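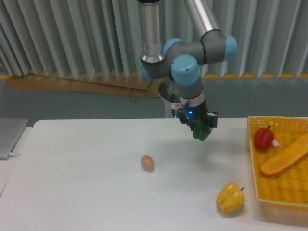
Home News Software notes Jobs Back issues

Ngui gets a separate approach check, and the timestamps are fixed

11 August 2023

The July build of Ngui is now running on the tabletop cell at Grenevby. It changes how the arm comes down onto an item, how long the gripper waits before a lift, and how the planner treats everything on the table that it has not been asked to pick up. Anyone with a branch off the old build should read the section on config files before merging.

Ibsa Workneh did most of the planner work. Mattes Petersen did the timing fixes and rewrote the part of Sarkilow that lines up the camera stream with the joint log.

The old behaviour

Until last month Ngui planned a pick as a single move. Perception gave it a pose and a width for the target, the planner found a path from wherever the arm was to the grasp pose, and the controller followed it. With blocks and tins this was fine. With produce it was poor. A capsicum does not have a good centre in the sense that the grasp code wanted one. The lobes give you a different width depending on the angle you come in from, and the stem throws the height estimate off by enough to matter.

The usual failure was a planned grasp that looked reasonable in the viewer and then put one finger on the shoulder of the capsicum on the way down. The item rolled, the pose was stale, and the gripper closed on whatever was left in that spot. Sometimes that was nothing. The force check then reported an empty hand and the whole sequence began again from home, including a fresh scan.

We had been tuning around this with larger clearance margins. Larger margins cause their own trouble when there is an egg sitting next to the target.

What changed in the planner

A pick is now planned in two stages. The first takes the arm to a hover pose over the target with the fingers open. The second is a straight descent, and it is only planned once the arm has settled at hover. Perception runs again in between, on a crop, so the second stage works from a new pose and not the one from the start of the cycle.

At hover the planner also runs what Ibsa has called the approach check. It sweeps the volume of both open fingers along the descent and tests it against the current point cloud, target included. If a finger would touch the target anywhere above the grasp height, the wrist is rotated and the check is repeated. If no rotation passes, Ngui opens the gripper wider, and if that doesn't pass either it gives up on the pick and says so in the log. Giving up early is much cheaper than knocking something over.

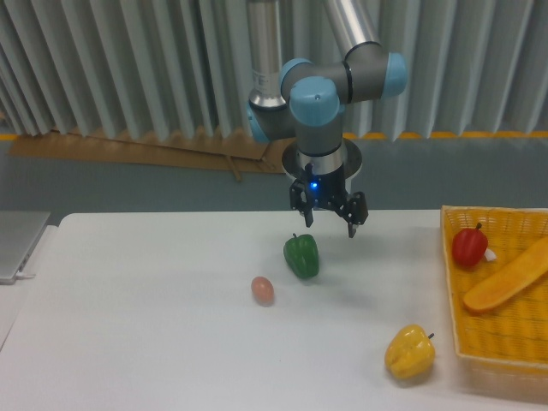
The opening width used to be the estimated item width plus a fixed margin. It is now chosen by the approach check, which picks the narrowest opening that clears. In practice it opens wider than before for peppers and capsicums and narrower for eggs. The second of those surprised a few of us, but the old margin was set with tins in mind and never revisited.

Neighbours on the table are handled differently too. Each item that is not the current target gets a keep-out shape, and the size of that shape depends on its class. Eggs get a generous one. A capsicum gets a tight one, and bread gets a tight one with some tolerance for light contact on the way out. These are plain numbers in the class file and can be edited. Please leave the egg alone unless you have talked to Ibsa.

The basket is still a special case. Its rim comes back from the depth data as a noisy edge, and if the planner takes that edge literally it will refuse quite sensible place poses near the side. For now the basket is modelled as a box fitted to the weave, with the rim thickened by hand. That is not a long-term answer. There is a ticket.

Timing

Mattes had suspected for a while that the joint log and the camera frames did not agree. They didn't. Sarkilow was stamping frames when they reached the recorder, while the joint states were stamped at the controller. The difference was 40 milliseconds on the Grenevby machine when it was quiet, and worse under load.

On a slow move you would never notice. During the descent it meant the hand-eye transform was being looked up for a moment when the arm was somewhere slightly different, so the refreshed pose was shifted along the direction of travel. Quite a lot of what we had put down to bad depth on shiny skins was this.

Frames are now stamped at capture, and Sarkilow holds each one until it has joint states on both sides of it and can interpolate. Old recordings can be converted with the retime script in the tools folder. The script writes a new file beside the original and does not touch the original. It cannot recover the lag under load, only the constant part, so treat converted logs with some caution if you are measuring anything fine.

Closing and lifting

The controller used to close to a target width and lift as soon as the fingers reported they had stopped. It now closes at a low force, waits for the finger position to be steady, and then lifts a short distance at reduced speed before going on to the transfer. That short lift is the hold check. Finger position and motor current are sampled throughout, and if the fingers creep inward the arm lowers the item again and releases it.

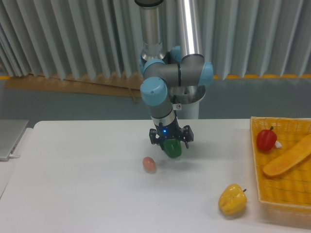

The hold height is set per class, and for capsicums it is kept low so that an item lost at this stage has very little distance to fall. It does cost time on each cycle. The option to skip it exists (hold_check: false) and is meant for rigid objects.

A retry after a failed hold check begins from hover and does not go back to home. Ngui allows up to two retries and then asks the operator. The limit is in the task file.

Results so far

We replayed 308 recorded picks from July through the new planner with Sarkilow. Replay only tells you what the planner would have decided, so it is no substitute for running the arm, but it is good for finding places where the new code refuses something that used to work. There were a few. Most came down to the basket rim, and the others were picks near the table edge where the sweep test was catching the table itself. The table-edge problem is fixed in the current build. The rim one is the ticket mentioned earlier.

Figures for live runs will go in a later issue, once the class file has stopped changing. Quoting a success rate while the margins are still moving would not help anyone.

Config files

The single grasp_margin value is gone. If Ngui finds it in a config it will stop on start-up with an error that names the file. We considered a silent fallback and decided against it, having been caught by silent fallbacks before. Replace it with a class file; the one in the Grenevby folder is a reasonable starting point.

If you use your own perception node, it must now answer a crop request while the arm is at hover. A node that only publishes on a timer will still run, but the planner will wait for the next full scan and the cycle will be slow.

Still to do

The viewer draws keep-out shapes in the same grey as the table mesh, which makes them hard to see. Mattes has a patch. The stem of a capsicum is still included in the height estimate, and the approach check mostly hides the effect without curing it. Ibsa would like example logs of anything with a long or bent stem, recorded with the new Sarkilow if possible.

Plurport software notes. Questions and corrections to the editor at the usual address. © Plurport. Back to top

Comments

dkowal
Does the retime script cope with recordings that were split partway through a run? Ours are all in pieces.

Mattes Petersen
Yes, but join them first. It needs joint states past the end of the last frame and will drop the tail of each piece otherwise.

R. Tanaka
We hit the grasp_margin error straight away. The message was clear and it took a minute to fix. The class file in the Grenevby folder has a tab in it near the bread entry that our parser didn't like.

Ibsa Workneh
Thanks, tab removed.

fenwick_l
Any plans to let the hold check run during the transfer move as well? We lose more items over the basket than over the table.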